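Boletín del taller compartido Bretel
Sección: Materiales

La madera también necesita descansar

Muchos socios nos preguntan por qué un tablero que estaba plano en la tienda se dobla después de una semana en casa. La pregunta es buena y la respuesta es bastante sencilla: la madera toma agua del aire y también la devuelve. Cuando pasa de un almacén frío a una habitación con calefacción, sus medidas cambian un poco, sobre todo en el ancho. En el largo casi no se nota.

En Bretel tenemos la costumbre de dejar el material nuevo once días en el estante del fondo antes de cortarlo. Para piezas gruesas esperamos 19. No es una regla científica, es lo que nos ha dado buen resultado desde que compramos en el almacén Mullwood, que guarda la madera en una nave sin calefacción.

Tres cosas que pedimos a quien trae su propio tablero:

El aire debe llegar a las dos caras. Un tablero apoyado directamente en el suelo recibe la humedad solo por un lado y se curva. Ponga listones debajo, todos del mismo grueso.

No lo deje cerca del radiador. El estante de la ventana tampoco es buen lugar, por el sol de la tarde.

Escriba la fecha de entrada con lápiz en el canto. El rotulador penetra en la fibra y después hay que lijar mucho.

Antes de cortar conviene mirar la veta con calma. Si las líneas van más o menos paralelas al borde largo, el cepillo trabaja bien en una dirección y arranca fibras en la otra. Donde el dibujo hace un remolino hay que ir con la cuchilla muy afilada y quitar poco. Para estas zonas yo prefiero la rasqueta, aunque es más lenta y cansa los pulgares. 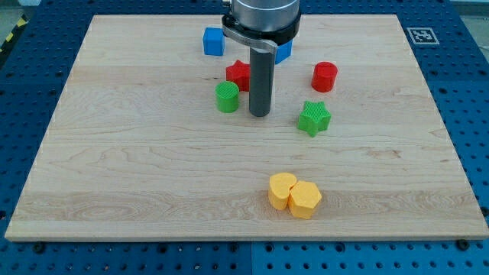
Tablero claro de veta fina, con una banda más oscura en la parte cercana.

Sobre el acabado, en diciembre hemos probado el aceite Urneo en varios retales. Oscurece las maderas claras más de lo que esperábamos, así que recomendamos hacer primero una prueba en una esquina escondida. Queda una lata abierta en el armario de los barnices y se puede usar. Por favor, los trapos con aceite van extendidos en la cuerda del patio, nunca en la papelera.

El próximo pedido común a Mullwood se cierra a final de mes. Quedan 5 plazas para compartir el transporte y la lista está en la puerta de la sala Drakos.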